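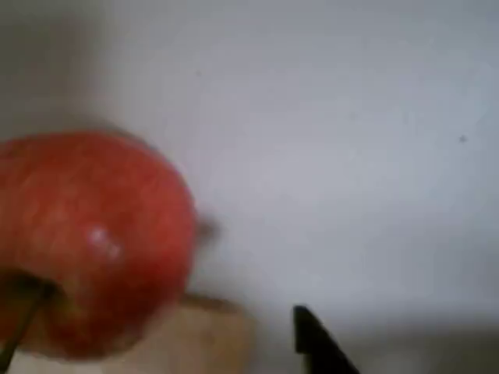 Fruit is the wrong test, says Lemlem Negash, because every gripper maker now brings an apple to the meeting. She would sooner see a bag of salad, or a bunch of keys, or a wet flannel, and she would like to choose it herself on the morning.

I had asked her what to look for before I spent the better part of a month with two grippers bolted, in turn, to the same arm. The first was the Wisow, a plain two-finger model with hard black fingers. The second came from Prostetgate, with soft pads and a camera in the wrist that is supposed to work out how hard to squeeze. The arm and its controller stayed put in a unit at Moltudmont, an industrial estate with one kettle and terrible parking.

I used apples anyway. They are round, they bruise, and a bruise shows you what the force readings don't. Over the trial each gripper made 300 picks under the same settings, and I cut up more fruit than I care to remember.

The Prostetgate brochure promises "human-like touch". What I got was a gripper that thought for up to 8 seconds before closing and then, on a shiny apple under the strip lights, sometimes closed on nothing. Glare seems to be the trouble. When I turned off the lamp nearest the bench it behaved a good deal better, but I don't know many packing sheds that would let you do that. The company's engineer suggested a newer version of the software. I loaded it. The misses moved to a different part of the bench.

The Wisow can't see anything. It relies on whatever camera you hang over the table and it grips as hard as you tell it to, so the first evening went on finding a setting that held an apple without denting it. After that it got on with the job. It dropped a few when the fruit came in with the stem side facing a finger, and it has no idea when it has dropped one, so the arm carries thin air to the crate and opens its fingers with great care.

Price is where the sales talk gets vague. Neither firm would give me a figure I could print, and both wanted to discuss "total value" instead. Spare pads for the Prostetgate wear through; I changed mine 4 times. The Wisow's fingers looked the same at the end as they did out of the box.

Both makers point to a fruit packer in Bragança as a happy customer, which struck me as odd. I rang. They had tried both, the manager told me, and had gone back to people for the soft varieties.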